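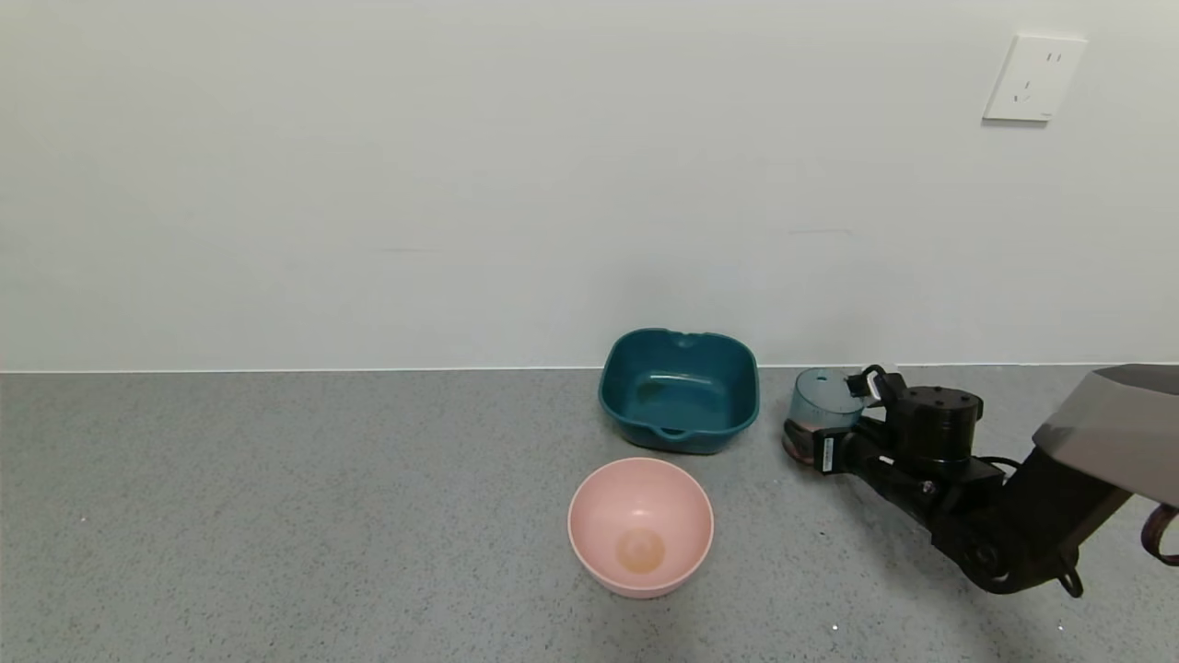
Photo: Khalil Rawashdeh / Sidgate shared workshop

Search this notebook Search Clear

January 2026 — pouring, continued

Moved the arm to the stretch of wall by the outlet, where it can sulk in private. The job is the same as in November: hold the little clear cup, tip what's in it into the teal basin, leave the pink bowl out of it. The pink bowl is the decoy. Khalil thinks a decoy is cruel. I think the arm has had it easy.

Gripper is still the two-finger one with the same pads. The cup is thin enough that full grip squeezes it into an oval, so I cut the closing force again and now log every grab. The log stands at 2,586 lines, most of them me typing "no" with a timestamp.

Wrist offset was wrong by 27 mm. I had measured from the wrong side of the flange, in pen, with confidence. Fixed in the config, old value left in as a comment so I can be ashamed of it later.

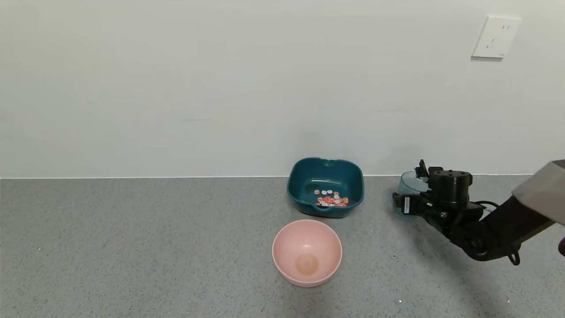 The wrist cable needs watching when the cup goes over on its side. It bows out a good way and I don't like how it comes back. Khalil wants a spring guide, I want a zip tie, and we will end up with tape. Whoever is on next, please run the tilt at half speed until one of these parties wins.

Small flat pieces are a pain to pour. They bridge at the lip, then all go at once. Tried a slower tilt with a wiggle at the end (Yousafzai's script, the one with no comments in it). Wiggle stays in for now, amplitude 2 degrees.

To do:
- re-tape the basin position on the floor plan
- ask Juvala whether the replacement pads have shipped or are just a feeling they had
- try the run with the bowl moved left
- rename the file called final_final

Shares 2 | Comments 27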